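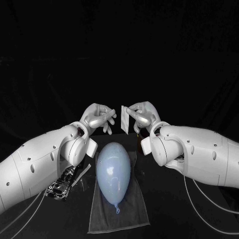
Free Throws at the End of a Game: A Study of the Basovo Women's Team

Student project report, Sports Studies
Lovely Lacson

1. Why I chose this subject

I played basketball at school for four years, always as a substitute, and I often came into the game when it was almost finished. In such moments the free throw feels different from the same shot in practice. I wanted to know if a local team also shoots worse in the last quarter, and if the players themselves notice it.

My first plan was to compare three clubs, Basovo, Drustel and Korletey. Drustel keeps its score sheets only for the current season, and Korletey did not reply to my second letter. My supervisor advised me to stay with one club and do it properly.

2. Material

The Basovo club gave me the score sheets of 33 league games. They are written by hand, and on two of them the fourth quarter could not be read, so I asked the opponent, Iltari, for their copies. Iltari sent them the same week, for which I am thankful.

From the sheets I copied every free throw into a table: the player, the quarter, made or missed, and the score before the shot. In total there were 430 attempts. I did not include overtime, as it was played very rarely.

I also attended the Saturday practice during August and spoke with players after it. The conversations were short and I wrote the answers in a notebook. I did not record the voices.

3. Method

For each player I calculated the percentage in the first three quarters together and in the fourth quarter separately. Players with only a few attempts in the last quarter were kept in the team result but not in the individual comparison. I marked a situation as "close" when the difference in points was 4 or less before the shot. This limit is my own choice. Another student could take another limit and receive a somewhat different picture.

4. Results

The team shot a little worse in the fourth quarter than before it. The difference is small, and I would not call it a proof of anything. When I looked only at the close situations, it became larger, but there the number of attempts is also much lower.

The individual results were more interesting for me. The two point guards hardly changed at all. The centers, who in general shoot free throws less well, became clearly weaker late in the game. One forward was better in the fourth quarter than in any other.

In the conversations most players said that tired legs are the problem, more than nerves. One of them told me that she bends her knees less when she is tired and the ball falls short. The score sheets do not say if a miss was short or long, so I could not check this.

5. Problems and further work

The biggest weakness is that I do not have the minutes played. A center who has rested for half of the quarter is not in the same condition as one who has been on the court since the break. If I continued the project, I would sit at the games myself and write down the substitutions and the kind of miss.

I also made an error at the beginning, when I entered technical free throws as normal ones. I corrected the table before the calculation, but it cost me an evening.

The complete table is attached to the printed version of this report, with numbers in place of the players' names, as the club requested.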